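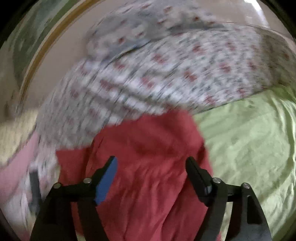 larkspur_dsl wrote:
I don't buy that the Gikden sale to Cattaneo changes anything for small groups. We had the same panic when they dropped the desktop app and my group is still there, still arguing over the same stuff.

tinroof
I remember that panic! But dropping an app is one thing and having a new owner is another. Cattaneo already runs Devuleo, and anybody who used Devuleo before and after they bought it can tell you the groups page got pushed down two menus and the photo albums went to a separate login. I'm not saying they'll do it again. I'm saying I exported everything last night and I slept great.

larkspur_dsl
How big was the export?

tinroof
914 MB for a group that's been going since before they had comment threads. It took most of an evening to come through. Every post is in there, even the ones from the old layout with the yellow sidebar (remember the yellow sidebar??). The comments nest properly too. I was expecting a giant blob of text and got something I could read in a browser.

quietmodem
Can I just say how excited I am about the new feed though. I know this is supposed to be the gloomy thread but they finally put the newest-first switch back where you can reach it, and my whole timeline feels like it did when I signed up. I'm seeing posts from people I thought had quit. They hadn't quit! They were posting the whole time and the sorting was burying them.

bramblefoot88
Newest-first was always there, it was under Settings > Reading > More.

quietmodem
And it turned itself off every time you closed the app. I don't count that as being there.

bramblefoot88
Fair. Mine stuck, but I'm on the web version.

oddsocket
Newest-first is great if you follow 58 people like I do. My sister-in-law follows hundreds of pages and for her it's a wall of store hours and reposted recipes. She hated it and went back to the sorted feed in a day. So I hope they keep both and don't start nudging everybody one way or the other.

quietmodem
Oh for sure, keep both. I'd be just as mad on her behalf.

tinroof
Back to the sale for a second. The announcement has one line I keep going back to, the one saying group owners "will be offered" the new moderation tools. Offered how? Paid? Included? Does anybody read that as included?

larkspur_dsl
I read it as a company that hasn't decided.

wellwater_kit
I mod three groups on Gikden and one on Devuleo, so I can answer a little of this. The Devuleo tools are really good. The queue shows you a post next to the last few things that member wrote, so you get a feel for whether it's a bad day or a pattern, and you can hand a report to another mod with a note on it. I would LOVE to have that on Gikden. On Devuleo it's free up to a certain size and then there's a monthly fee, and I don't know where they'd put the line on this side.

tinroof
What size?

wellwater_kit
Ours has 547 members and we've never been asked to pay, so it's higher than that. That's all I can swear to.

larkspur_dsl
See, that covers nearly every group anybody in this thread belongs to.

tinroof
Today it does.

gravelpath
Long-time reader, first post in this section. I run a neighborhood group and my worry is the login thing. If they fold Gikden logins into the Cattaneo account, do our older members have to make a new password? We lost a good chunk of them the last time there was a password reset, and they didn't come back until someone went door to door in February with printed instructions.

wellwater_kit
When Devuleo went through it you could keep your old login for a while and there was a banner asking you to link accounts. Linking took me a couple of minutes. The trouble was that the confirmation email landed in spam for lots of people, so if it comes to that, put a note at the top of your group telling them to look there. And pin it, because regular posts will slide right past.

gravelpath
Thank you, that helps a ton. Pinning it as soon as there's something to pin.

bramblefoot88
Has anyone tried moving a group over to Bakier? They keep coming up in these threads like the promised land.

quietmodem
I have! It's charming. It's also very small. You post something at night and in the morning you've got two replies, and they're long and thoughtful and from the same person. I had a really nice time there and I still check it, but I couldn't get my group to come along.

oddsocket
Bakier can't read a Gikden export yet, last I looked. You can bring in the member list and that's it.

tinroof
It reads the posts now -- they added it in the last update. Photos come in without captions, though. I tried it with a copy of my group just to see, and scrolling through years of our stuff in a totally different typeface was so fun. Captions are sitting in a separate file in the export, so maybe they'll get to them.

oddsocket
Okay, that's news to me and I'm trying it tonight.

larkspur_dsl
I still think you're all packing for a trip that isn't happening. Cattaneo paid for the groups. It would be strange to buy them and then chase them off.

wellwater_kit
I'm more on your side than not. But the export button is free and it's right there, and I'd press it whoever owned the place.

larkspur_dsl
Fine. Pressing it. It says "preparing your file."

tinroof
Leave the tab open! Mine stalled the first time when I closed it, and I had to start over.

bramblefoot88
Mine didn't, I closed the tab and got an email with a link. Web version again, maybe.

larkspur_dsl
Still preparing. I'll leave it open and post the size when it's done.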